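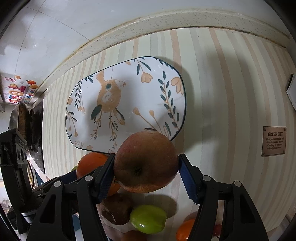

Apple and the rabbit plate, striped covering underneath

Welley_crate
2024-07-12
Trying to put a name to this apple. Muted red going to yellowish brown and orange at the bottom, fine pale speckling on the skin, calyx end dark and shriveled in a shallow basin. It came from the old tree behind the Drumbridge house. The tree ripens late and the fruit keeps until March at 38 degrees. Second question: does anyone know the plate pattern? Glossy white, rounded rectangle, thin dark green rim.

lill940
Speckles are lenticels. They narrow it down very little. Cut one across the equator and post the core. Skin color alone won't get you an ID.

Dorum_orchardist
I'd say russeted seedling. The brownish part looks like russet to me.

lill940
Disagree. Russet is a texture. The brown could just as well be ground color under a thin blush. Run a thumbnail over it and report whether it feels rough.

Welley_crate
Smooth on the three I checked. I'll cut one tonight.

Dorum_orchardist
Then I withdraw russet. Seedling stands.

tablewares_1185
On the plate: is that a rabbit on the left? I see one long ear and white patches on the body, with peach blossoms and green sprigs near the rim. Check the underside for a stamp or an impressed number.

Welley_crate
I read it as a rabbit too. No stamp, no number.

tablewares_1185
Without a mark I can't place it. Measure the length and width and start a separate thread in Ceramics.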